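Petition season again

6 May 2019

OK quick one before work. I said I was done writing about the Medden town council and I lasted, what, two weeks.

So the recall petition against Councilman Bondel got certified. 1,658 good signatures. They turned in 3,000 and nearly half got tossed -- wrong district, not registered, signed twice, signed by somebody who just wrote "Mike." And the people who ran the thing are mad at the clerk for it, which, come on. The clerk doesn't make the rules. The rules are on the back of the form. I read them standing in the library lobby while a guy with a clipboard breathed on me.

Anyway it counts, it's enough, there's going to be a recall vote. I think it's a dumb one.

Let me say up front I did not vote for Bondel. Wouldn't now. He's smug, he talks over people in public comment, he's been wrong on the parking garage every single time it's come up. If he runs again I'll knock doors for whoever's against him. But a recall should be for something he DID. Took money. Lied under oath. Stopped showing up. What did he do? He voted for the Platach rezoning. That's it. That's the whole charge on the petition once you take out the adjectives.

And you know who else voted for the Platach rezoning? Four other people. None of them are being recalled. Funny how that works.

I went to the forum at the grange hall to hear both sides, because I'm apparently that person now. Dinesh Dissanayake spoke for the recall and he was good, I'll give him that. Calm. Had his numbers. His point was the council moved the vote up on short notice and folks on the east side had no real chance to weigh in. Fair! That's a real complaint. I would sign something about THAT. Make them post the agenda earlier, put it in the town code, done. But you don't fix a notice problem by firing one guy out of five who didn't even set the calender. The mayor sets it.

Then the question part went how it always goes. Somebody asked about the sewer bonds. Somebody asked about chickens. A woman in the back wanted to know why the recall costs more than the playground repair, and got no answer at all, from either table. Best question of the night and it just sort of floated off.

Because that's the part that bugs me most. Special election isn't free. Poll workers, printing, mailing, the machines. All for a seat that's up next year anyway. Whoever wins gets sworn in, learns where the bathroom is, and starts running again.

My side does this too, before the emails start. Three years ago it was us with the clipboards, going after old Mwaipopo over the bus contract. I signed that one. I was wrong. We lost, it cost a bundle, and the bus contract went through the exact same way it was always going to. All we got was two camps that still won't sit on the same side of the room. I think about that alot when I see the yard signs going up.
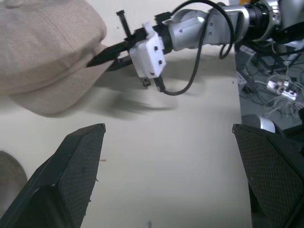

Tan flat cap.

What I'd like to see instead, if anybody on the council reads this (hi):

Ten days' notice on any rezoning. Not the bare minimum in the back pages of a paper that half the town quit getting.

Public comment BEFORE the council talks it over. Right now they chat for an hour, make up their minds, and then let us line up for our two minutes each while they look at their phones.

And put the thing online. Video, minutes, all of it. I had to ask twice for the minutes from the rezoning meeting and got them on paper, stapled crooked, page 3 missing.

None of that needs a recall. It needs three votes, and I think the votes are there if people would quit yelling about Bondel long enough to ask for it.

So I'm voting no. Not for him. Against doing this every time somebody loses a vote. If you're voting yes, fine, we can still be neighbors, I just want you to be able to say out loud what he did that the other four didn't.

Gotta run, already late. Comments are open but I'm moderating this time -- last thread got ugly, and I'm not spending my lunch break deleting stuff about somebody's kids. Ballots go out later in May, check that your address is right. Turns out mine wasn't.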